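Progress report to the Olley fund
Project: Team kit laundry and folding room, Vomavano sports hall
Prepared by: Salma Cherkaoui
Date: 17th November

1. Status

Work on the folding room is on schedule. The room was handed over to the project with bare walls and no furniture. The upholstered seating ordered from Dratora has been delivered and put into use as a sorting surface until the permanent tables arrive. Spending to date is within the approved budget line for furniture. The line for shelving has not been touched.

2. Sorting and folding

Kit is returned unsorted after matches. The procedure drafted by Latifa Bouzid has each garment laid out singly on the upholstery, checked for seam damage and missing trim, then folded. Shirts are folded to a fixed width, sleeves inward. Shorts are folded once lengthwise, side stripe outward, then once across, so that sets can be told apart on the shelf without unfolding.

Red kit on the gray upholstery, before folding:

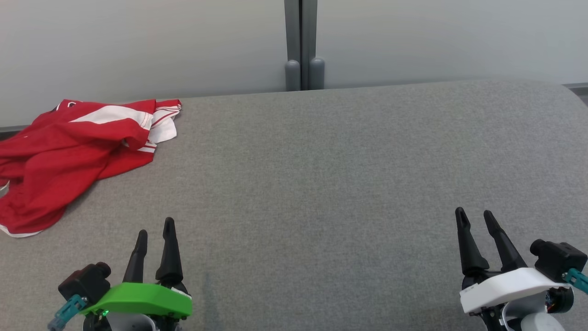
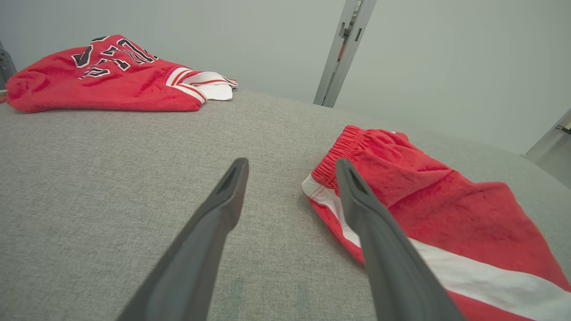
Processing time per set has come down since the procedure was introduced. The main remaining delay is at the start of the process, where garments come out of the bags inside out and have to be turned. Mounir Belkadi has asked the teams to turn kit before bagging it. Compliance is mixed.

Of the 19 sets on the inventory, four were withdrawn for repair and two of those have been returned to use. The other two need new elastic, which is on order from Tawfik.

3. Furniture

The fabric on the seating is a fine weave and picks up lint. Tùng Nghiêm tested a brush and a damp cloth. The brush was adequate for daily use. The damp cloth left marks that took over an hour to dry, and its use has been stopped. A washable cover has been priced but not ordered, pending a decision on whether the seating stays in the room once the tables are installed.

4. Changes to plan

The label printer has been dropped. Sets will be marked by hand with laundry pen on the inside of the waistband or collar. The amount released is proposed for additional shelf dividers. Approval for this transfer is requested.

5. Next period

Tables and shelving are to be installed in December. Helju Grigaitė will revise the inventory sheet to add a repair column and will forward the updated version with the next report. Supplier invoices for the seating are attached separately.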